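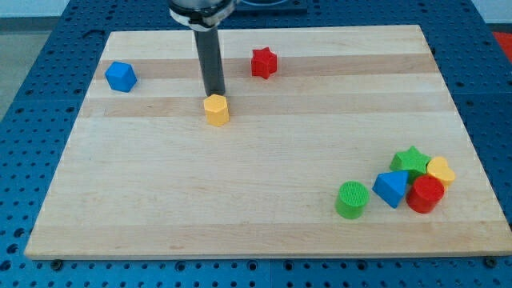 Page last changed: December, revision 11

Widmont Home Cask Kit, 2-liter, toasted oak

The Widmont kit is a small barrel sold to people who want to age their own spirit at home. It comes with the cask, a stand, a wooden tap, a bung, a funnel, a packet of barrel wax and a folded sheet of instructions. I bought the 2-liter size with the medium toast and have run two fills through it. The first was unaged corn whiskey from Ploritz, the second a young malt from Admasu, both at cask strength or close to it.

Assembly and soaking

The cask arrives dry, so the staves have shrunk and it will leak when first filled. Widmont says to fill it with hot water and leave it for 24 hours. Mine wept from the lower head for most of three days before it held. The sheet mentions wax only for "persistent leaks" and does not say when a leak becomes persistent. I waxed one seam on the third day, after drying the outside with a towel, and it has been tight since.

The tap is the weak part. It is tapered and pushed in by hand, then tapped home with a mallet. Too little force and it drips; too much and the head can split. Widmont sells a spare under part number 2202. Order it with the kit, as shipping on its own costs more than the part.

First fill

A small cask has far more wood surface per unit of spirit than a full-size barrel, and extraction is fast. The corn whiskey had picked up a straw color in four days and was amber by day 15. I took a 10 ml sample every third day and kept the samples in stoppered vials for comparison. Vanilla and raw lumber came first. The lumber note peaked near the end of the second week and then dropped back a little, though it never left. I emptied the cask at five weeks. Another week would have made it too bitter to drink without water.

Loss to evaporation was higher than I expected. I put in 2,000 ml and got back 1,700 ml, a loss of 300 ml counting the samples and whatever the wood held on to. The kitchen sits at 70 degrees and the air is dry in winter. A cellar would do better.

Second fill

The Admasu malt went in the same afternoon the corn whiskey came out. A used cask should not be left empty, and the instructions are clear on that point at least. Extraction was slower. At eight weeks the spirit was a pale gold, with less vanilla and more of the grain left intact. This was the better of the two by a wide margin — the first fill mostly tells you what the oak tastes like.

What small casks cannot do is replace time. The color and the sweetness arrive early, but the slow reactions with air do not speed up to match. Both fills still had a hot, young finish.

Compared with the Surkadura

Khải Lương lent me his Surkadura cask of the same size for a side-by-side. Its hoops are riveted more neatly and its tap is a threaded metal one, which did not drip at all. The char is heavier and throws black flakes into the glass, so a coffee filter is needed at every pour. It also costs a third more. With the same corn whiskey in both, I preferred the Widmont at five weeks.

Ratings

Cask: 4 out of 5
Tap: 2 out of 5
Stand: 4 out of 5
Instructions: 2 out of 5
Overall: 3.5 out of 5

Changes in this revision: corrected the second-fill time from seven weeks to eight, added the spare tap part number. A third fill, with a dark rum, is in the cask now and will be added when it is drawn.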